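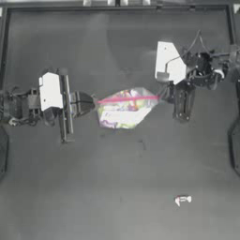

The fingers on a two-arm cell wear out long before anything expensive does, and they do it quietly, a little at a time, while you blame the software. Ours get changed every 2,000 cycles whether they look tired or not, and the whole job takes a morning if you have the hex keys and an afternoon if you have to go find who has the hex keys. What you're working toward is both grippers facing each other across a zip-top bag, one corner apiece, with the bag hanging between them and the red seal running close to level from one side to the other. If you can get that and keep it, the rest of the cell will mostly forgive you.

These are the steps for the bench cell at Relstead, the one with the gray deck and the black frame. The Burnthorpe cell uses the same arms and the same fingers but has its own offsets file, which you should not copy over. Someone did. We spent a day restoring it.

Last revised Feb 19, 2024.

## What you need

- A fresh finger set, left and right, from the same bag of spares
- 2 mm and 2.5 mm hex keys (ball end for the upper bracket screws, straight for everything else)
- Isopropyl alcohol and lint-free wipes
- Feeler gauges
- Low-strength threadlocker
- Three or four zip-top bags of the kind the cell normally handles, with something light and bulky inside. Candy works and has a known shrinkage problem.

## 1. Park the arms and kill the power

Send both arms to the service pose from the Nitik console. Wait until the motion light goes out, then turn off motor power at the switch. Logic power can stay on.

The arms sag a little when the motors drop. Put a hand under each wrist before you flip the switch, or ask somebody else to. If you hear a click from the shoulder, that's the normal click. Two clicks is a different page.

## 2. Check the cables before you touch anything

Follow each cable from the gripper back to the base with your fingers. You want a loose arc at every joint and no flat spots. The left arm has a habit of gathering its slack low down near the base, where it turns into a nest, and the nest will catch on a bracket the day after you finish calibrating. Sort it out now.

Don't pull the loops tight to make them look tidy. A tidy cable on this arm lasts 700 cycles. Ask me how I have that number.

## 3. Swap the fingers

1. Back out the lower screws first, then the upper ones. Keep left and right hardware in separate cups.
2. Slide the old finger straight off. If it sticks, wiggle it. If it still sticks, there's threadlocker where there shouldn't be, and you can put a warm soldering iron on the screw head for a few seconds.
3. Wipe the mounting face with alcohol and let it dry.
4. Seat the new finger and run the screws in by hand until they touch.
5. One drop of threadlocker on each screw, one at a time, then snug. Snug means two fingers on the short end of the key.
6. Repeat on the other side of the jaw, and then on the other arm.

Close the jaws by hand and look at the seam between them. It should be thin and even all the way to the tip. If it opens up toward the tip, one finger is seated crooked, and no amount of tightening will talk it out of that. Take it off and start over.

## 4. Wipe the deck

Alcohol, whole surface, front to back. Scuffs are fine and some of them have been there longer than I have. Scraps are the problem: bits of wrapper end up on the gray and sit there looking harmless until the detector decides one is a bag and reaches for it with great confidence.

## 5. Zero the jaws

Motor power back on. In Nitik, open the gripper tab and run **Home**, left arm first. Then:

1. Close on the thinnest feeler gauge. The position reading should settle at 70.
2. Open fully. You're looking for 1,015.
3. If either reading is off by more than two counts, home again. If it's off the same way three times running, the finger is seated wrong and you get to revisit step 3.

Save under today's offsets and leave the old file where it is. Disk space is cheap and regret is not.

## 6. Level the pair

Bring both arms to the meeting pose with nothing between them. Crouch so your eye is at deck height. The tips should point at each other. The housings behind them don't have to match, and on our cell the right one rides a bit higher, so judge by the fingertips and ignore everything further back.

Adjust in the wrist offset only. It's tempting to fix height at the shoulder, where one click does so much more. That's the trouble with it.

## 7. Run the pinch test

Load a bag by hand, one corner in each gripper, and run **Pinch/Hold**. The arms hold for a minute, then close the gap and open it again. Watch the corners while this happens. A corner that creeps out of the jaw means oil on the pads or too little closing force, and you should check the oil first.

Then run it with the bag bunched up, which is harder on the fingers and much closer to what the cell deals with on a normal shift.
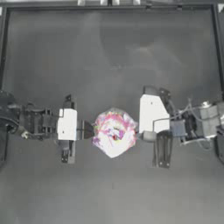
*Bunched test: a fingertip on each side, grippers level, nothing else on the deck.*

With a bunched load the fingers are pushing on a lump with no flat sides, so any twist in the mounting shows up here first. Look for the lump rolling as the gap closes. If it rolls toward you, the left finger is usually the one that's proud. If it rolls away, check the right. If it shoots out sideways and lands on the floor, check both, and pick up the candy.

## 8. Put it back in service

Run ten cycles at half speed and ten at full. Log the finger set number and the cycle count on the sheet inside the cabinet door, in pen. Old fingers go in the bin marked Sarmiento, which is left over from a supplier order and has never contained anything else from them.

## If it goes wrong afterward

**One jaw drifts open during holds.** Home it again. If it comes back within an hour, swap the gripper servo and leave the fingers alone.

**Seal strip hangs at a steep slant.** The grip points are uneven. Reload by hand and compare. If the hand-loaded bag hangs level, the problem is in the pick step.

**Jaw reading jumps around at rest.** Connector at the wrist. Reseat it and check the loop you were so careful about in step 2.

**Everything reads correctly and it still drops bags.** Try a different bag first. Then message Dexter Galang, who wrote the offsets tool, and attach both files, old and new. He'll ask for the old one, so it's a good thing you kept it.

The next scheduled change is in March. Please reorder spares before opening the last set.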